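Print this ticket | E-mail this ticket
12 shares | 4 comments

Ticket 422 - Clalora front loader stops before the final spin
Status: closed by poster

Okay, so the washer at our Modise cabin rental has started quitting on me. It's the Clalora front loader, 8 years old, never a minute of trouble until September. It fills, it washes, it rinses, and then it just sits there with the light blinking and the door locked. Always with 4 or more bath towels in it. Sheets go through fine!

First thing I did was unplug it and go have lunch. Plugged it back in, ran drain and spin, and it drained but wouldn't spin up. It rocks back and forth a few times like it's thinking it over, then gives up.

Next I checked the level. The back left foot was up off the floor, and I got pretty excited about that. Ran the same towels again after fixing it and got the same blinking light, so no luck, although it does walk around less now.

Update, same evening: cleaned the pump filter. It's behind the little flap at the bottom, and please put a baking pan under there before you unscrew it, I had water all the way to the hallway. Out came a dime, a hair tie and a wad of gray lint. The drain is a lot quicker now. The towels still came out sopping and the spin still quit.

Update: called Istudik, where we bought it. The person on the phone asked what detergent I use (Plulent, the big jug) and how much. Well, I fill the cap. She told me to try a third of that, and to run one hot cycle with nothing in the drum and no soap. I did that and there were suds in the window. With no soap in it! I ran it again and got fewer suds, and then a third time and the water looked like water.

So then towels again, small dose, and I split them up so two big ones weren't balled together. The whole thing finished in 63 minutes, spin and all. I've done five loads since and had one hiccup, which cleared when I opened the door and pulled the towels apart.

Things I still don't know: whether the rocking noise on startup is normal, and whether I should worry about the door seal, which has a brown spot at the bottom I can't scrub off. I'll open a new ticket if it gets worse.

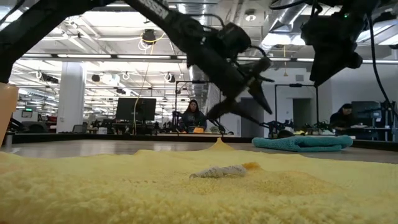

Posted by the Modise cabin host | Laundry & Appliances

One more thing for anyone with the same machine - skip the fabric softener on towels while you're sorting this out. I quit using it the same week, so I can't say how much that helped, but I'm not going back to find out.

Comments (4)

cabin_lake_mom: Same blinking light on mine. Going to check that filter tonight.

rinse2x: The rocking is it trying to even out the load. Mine does it too, I wouldn't worry.

oldpipes: Check the drain hose isn't shoved too far down the standpipe. That was my problem for a whole month.

cabin_lake_mom: Filter was full of pet hair, yuck. Spins fine now, thanks!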